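Niltesier finally gets its co-op patch, and there goes my week

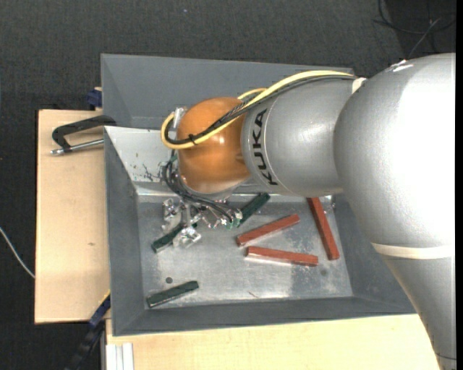

A KUKA arm over a gray metal bin of red and dark green bars.

So the big Niltesier update landed on Wednesday, and I've been up way too late with it ever since. If you've been reading me for a while you know I've been whining about the missing co-op since the game came out. You could trade with other players, you could visit their towns and wave at them, and that was it. Now you can bring a friend along for the whole main story, and the second player keeps everything they pick up. Loot, gold, experience, the works!

Panderico put the patch up at three in the afternoon my time, and of course the servers fell over almost right away. I got in a little before dinner. My buddy Muthu Arumugam got in two hours after me (he says it's his router, I say it's his console) and we made a pair of new characters so we could see how the early stuff plays. I went with the Thevar, the big slow guy with the hammer, who used to be pretty hopeless on your own because anything with a bow would just back up and keep shooting. With a second player pulling arrows off him he's a blast. Muthu took the Clitetti, one of the two new classes, who throws little glass traps all over the floor and then runs in circles giggling. I mean the character giggles. Muthu kind of did too.

Monsters get tougher when somebody joins you, and I'd say the regular ones are about right. The bosses need work. We hit the Drowned Bailiff at level six and he had so much health that I went through every potion I owned, and then we both died to a crab. The notes say boss health is getting another look, with no word on when.

Loot is separate for each player, so there's no racing your friend to the shiny thing. You can hand stuff over if you want, but only in town, and only if neither of you has equipped it. I don't love that last part. I put on a helmet for maybe four seconds to see what it looked like and then I was stuck with it.

Kavinda Wanigasekara, the lead designer, did a chat on the Panderico forum the night the patch went up, and people asked him pretty much everything. He said the second player was supposed to be in at launch and got pulled when the save system kept eating people's quest logs. He also said same-couch play is "something we have running in the office and are not ready to promise," which made me sit up. I have a TV, two controllers and a brother who refuses to buy his own copy, so that's the one I'm waiting for.

A few other bits from the notes. The stash is bigger, finally, and it's shared between your characters. Respec now costs 2,000 gold flat, where it used to go up every time you did it – my old archer was paying silly money by the end, so thank you. The horse no longer gets stuck on the bridge outside the second town. And there are three new side dungeons, all in the swamp. I've only found one of them, and the music in there is great, lots of low drums and somebody humming way off in the back.

The patch is free if you already have the game. Old saves carry over, but the story progress in co-op goes by whoever is hosting, so if your friend is ahead of you, you'll be skipping stuff. Start fresh if you can stand it. You can join through your friends list or with a code, and the code worked better for us – the friends list kept telling me Muthu was offline while he was yelling in my ear.

I'll have more on the other new class once I get her out of the tutorial. She has a falcon, and so far the falcon does most of the work.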